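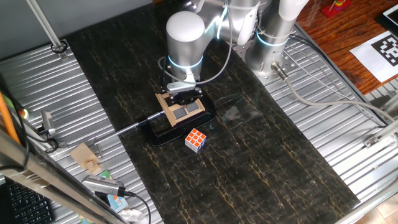
Notes for unit 2: collecting demonstrations. A policy learns whatever you hand it, including your bad habits. The Banine set has 2,774 episodes, of which 1,988 survived review – the rest taught patience, mostly to the reviewers. Vary the layout between takes. A Rubik's cube sitting just in front of the clamp stand is a fine distractor, provided it doesn't sit in the same spot for 40 takes, at which point it's a landmark.

Label every episode before starting the next. "I'll remember" is not a label.
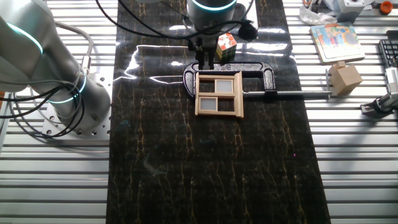
Fig. 2. Gripper above the clamp and window frame, cube close to the fingers.

Read the Gasser notes before lab. Bring a failed episode, you'll have one.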